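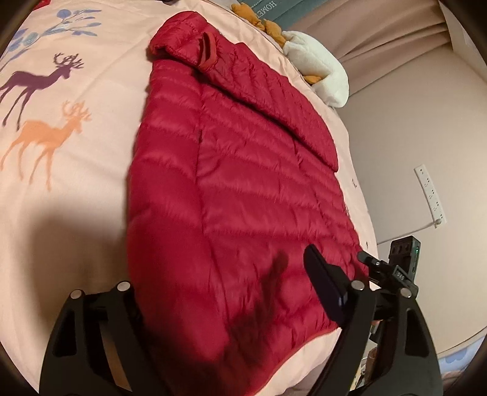 Ticket 541, Wulgate station, jacket folding. Fault: the fold job stops partway with a grip-lost error and the arm goes to hold. Reported by the morning operator after it stopped on three jackets in a row. The station runs the Nyanda folding routine on Hosport grippers, and it had been running without stops since the pads were changed in April. The fault only appears on padded garments. Shirts and towels go through. With the red quilted jacket on the peach sheet, the sleeve lies folded across the body, so at that point the fingers have to close on sleeve and body together, and the baffles are puffy all the way down. That is where I started looking.

Last updated: Wednesday, October 25, 2023
Reading time: 4 minutes

Status: fixed, left open for monitoring
Priority: medium
Site: Wulgate
Software: Umwood controller, Nyanda routine

What the operator sees

The fingers close on the hem, the status goes to "gripped", and the lift starts. Partway up, the garment slides out. The controller raises grip lost and stops. Pressing resume makes it try once more from the same spot and it fails again. Nothing was damaged. On one attempt the arm did not stop straight away and carried on to the fold position with nothing in the fingers, then stopped there. I have treated that as a separate problem, see further down.

Checks made

Power cycled the controller. No change.

Looked at both finger pads. Some lint, no splits. Cleaned them with a damp cloth, let them dry and ran the jacket again. Same error.

Checked the finger screws. All tight.

Ran the open and close test with nothing in the fingers. Full travel on both sides, no sticking, no noise.

Swapped the left and right grippers over. The fault did not follow either one, so I put them back and ruled out the hardware.

Pulled the log for the failed lifts. The "gripped" flag is set when the fingers stop moving. On the jacket they stop early, while there is still a lot of air in the padding. The motor reading at that moment was 599. On a towel it climbs to 3000 before the flag is set. These are raw controller values, no units.

Cause

The thick garment profile had been overwritten with the thin one. The thin profile accepts the grip as soon as movement slows down. With padding, the fingers slow down on the outer layers before they have hold of anything firm. The lift starts, the filling squashes further, and the fabric slips out.

The profile was overwritten when the Umwood controller was updated. The update restores the default profiles and does not warn you. The site copy was still on the backup stick.

Fix

1. Stopped the station and locked it off.
2. Restored the thick profile from the backup.
3. Set the close step to squeeze, wait 2 seconds, then squeeze again before the flag is set.
4. Moved the grip point in from the hem so the fingers take the hem and the first baffle together.
5. Ran the jacket at slow speed, then at normal speed. It lifted and folded at both.
6. Ran shirts and towels to make sure they had not been upset. No errors.

The folds on the jacket are not very neat, with the sleeve tending to spring back up. That is a quality matter and I have not tried to sort it out under this ticket.

The empty move

The arm should never travel to the fold position once grip is lost. On the attempt mentioned earlier, the error came in late, after the move command had already been sent, and the controller finished the move before acting on it. I could repeat this by starting a lift with nothing in the fingers. The arm was at normal speed when it happened.

Until this is corrected, keep hands off the bed until the status reads "hold" and the arm is still. Do not reach in to straighten a garment when it slips, even if the error is already on the screen. Use the stop button first. I have put a note on the station and raised the late stop with Umwood as a safety fault. Their first reply asked for the full log, which has been sent.

Still to do

Add a profile check to the start-up list so a reset is spotted before the first garment.
Compare profiles on the second station, which had the same update.
Order spare pads.
Close this ticket after a week with no grip-lost errors on padded items. The safety fault stays open on its own ticket.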